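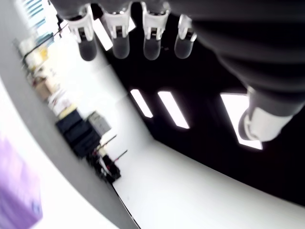

Black ceiling, white walls: notes after one winter

April 2, 2026

The ceiling in the workroom has been black since November. The walls stayed white. I used Suvby flat on the ceiling and Azimi washable on the walls, 2 coats each.

The paint edge was the slow part. I cut it in with an angled brush, then went back over it with tape where the first pass had wandered. Surkik tape pulled clean off the wall paint but lifted a few flakes from the old primer by the door. Those are patched and still show in side light.

The rectangular light panels were already in place. Against the old off-white they were easy to ignore. Against black they read as hard bright shapes, and I find myself looking down more. Meter readings at bench height, all panels on: 706 lux before painting, lower now, but I moved the bench between readings, so the two can't be compared.

Dust shows on flat black. A dry microfiber pad on a pole removes most of it. A damp one leaves streaks.

Total for materials was 1275, including a Brastwood roller frame I would not buy again. The handle loosens.

Still to do: second patch by the door, and a dimmer for the panels.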